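Kitchen drawers, continued

February 23, 2025

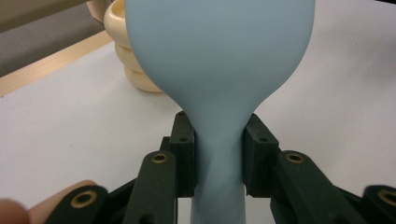 The light blue one, broad end up, before it was assigned a drawer.

Started on the wide drawer under the counter at 5 and worked on it until dinner. The wide drawer is 625 mm inside, left wall to right wall, measured at the front and again at the back. The back reading came out slightly smaller, so the box is out of square, which explains the drag on the right runner. I had blamed the runner since August. Took the drawer out, cleaned both tracks with a dry brush, put a little wax on the lower edge and refitted it. The drag is less but still there in the last stretch of travel. Not going to rebuild the box for that.

Old arrangement: everything in one layer, handles toward the front, no dividers. It works until something long goes in diagonally, and then the drawer jams on closing and has to be shaken. The ladle was the usual cause. Its bowl stands higher than the front rail when it lies on its back. Lying on its side it clears, but it rolls.

New arrangement uses the Trodberg tray I bought when the Dundstead store was clearing its kitchen shelves. The fixed channel is 186 mm wide and the rest is open space with two loose strips that slot in wherever they are wanted. I put the tray hard against the left wall and packed the gap on the right with a folded dish towel, to be replaced with a strip of wood when I next have the saw out. The tray does not slide now when the drawer is pulled fast. Without the towel it did.

Sorting rule, same as for the other drawers: things go by how often they come out, then by length. Material does not come into it. I tried sorting by material at the Clemidside apartment and ended up with all the metal in one place, making noise, and the whisk always at the bottom.

Front of the fixed channel: peeler, paring knife in its sleeve, can opener, the small tongs. Behind those: the thermometer and its spare battery, taped to the case. The open section has the long items, ladle on its side against the strip so it cannot roll, then the turner, then the slotted spoon. The rolling pin went out of this drawer entirely and now lives on the shelf with the baking sheets. It never fit properly and was only here out of habit.

The light blue piece took longer than it should have. It does not sort by shape. The wide end is rounded like the bowl of a large spoon, or a bulb turned upside down, and it comes in on both sides to a narrow neck. Matte, smooth, one even color all over. It has a soft, slightly rubbery look, and the neck creases where it is pinched and bulges a little to the sides. I noted that last part for storage purposes. Anything that gives under pressure should not be wedged between two hard items, and the first place I had in mind for it was between the turner and the strip.

I considered the fixed channel, but the wide end would sit over the can opener and both would have to come out together. Considered the crock beside the stove, wide end up. The crock is already tight at the rim, and I would be back to squeezing the neck against metal handles. Settled on the open section, right side, next to the dish towel, with nothing on top of it. When the towel is replaced by wood I will have to look at this again.

No maker's name written down for it in the kitchen notebook, and no purchase date either. The line in the notebook says "blue, Bright" in my own handwriting. Bright is the housewares place near the old bus depot, so presumably bought there, but I have written "Bright" elsewhere in the same list to mean the lamp. Left the entry alone and added a question mark.

Liner: the old one was adhesive and came up in pieces. Spent 30 minutes on the residue with warm water and dish soap, then a plastic scraper held nearly flat. The scraper did most of it. Oil would have been quicker but then the new liner would not have laid down. The new liner is the non-adhesive ribbed kind, cut with the utility knife against the steel rule. Ribs run front to back. I cut the first piece with the ribs running side to side and everything on it rolled less but crumbs collected in them and could not be swept toward the front. Recut. The first piece will do for the narrow drawer, where there are no crumbs.

Checked closing with the drawer fully loaded, slow and then fast. Nothing stands above the front rail. The ladle shifted a little on the fast close and settled against the strip.

Removed and bagged for donation: second can opener, melon baller, the pastry cutter with the loose tang. On reflection the pastry cutter should go in the trash, the tang is not repairable. Move it before the bag goes out.

Still to do: wood strip for the right side, label for the battery, narrow drawer. The narrow drawer has string, clips, and the corn holders, and needs a different tray. Measure it first.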